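Chapter 7
Heat Flow in Enclosed Equipment

7.1 Why Enclosures Get Hot

Nearly all the electric power drawn by a computer leaves it as heat. A machine that draws 184 watts must pass 184 watts to the room, or its temperature will keep rising. Earlier chapters treated heat flow through a single solid wall. In this chapter the solid parts are joined to a moving stream of air, and both must be solved together.

Three paths carry heat out of a case: conduction through metal parts, convection to the air, and radiation from the outer panels. In a fan-cooled case the second path carries most of the load. The first still matters, as the processor is small and its heat must be spread over a larger area before air can remove it.

The board divides the space inside the case and fixes where the main heat sources sit. The processor socket is usually placed well inside its edges.

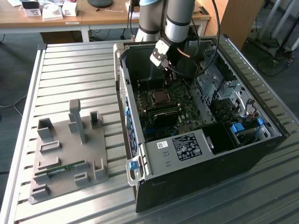
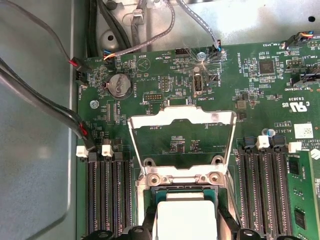
7.2 Terms Used in This Chapter

Thermal resistance: the temperature difference across a part divided by the heat flow through it, in kelvins per watt.

Inlet temperature: the temperature of the air as it enters the case. Unless stated otherwise, problems use 19 °C.

Flow resistance: the pressure drop needed to push a given volume of air through the case. Drive cages, cables and narrow vents all add to it.

7.3 A First Estimate

Assume steady flow and neglect losses through the panels. The rise in air temperature is then the heat load divided by the product of mass flow rate and specific heat. Take the specific heat of air as 1000 J/(kg·K). Table 7.1 lists the loads for the Lamont and Tukeck cases used in the problems.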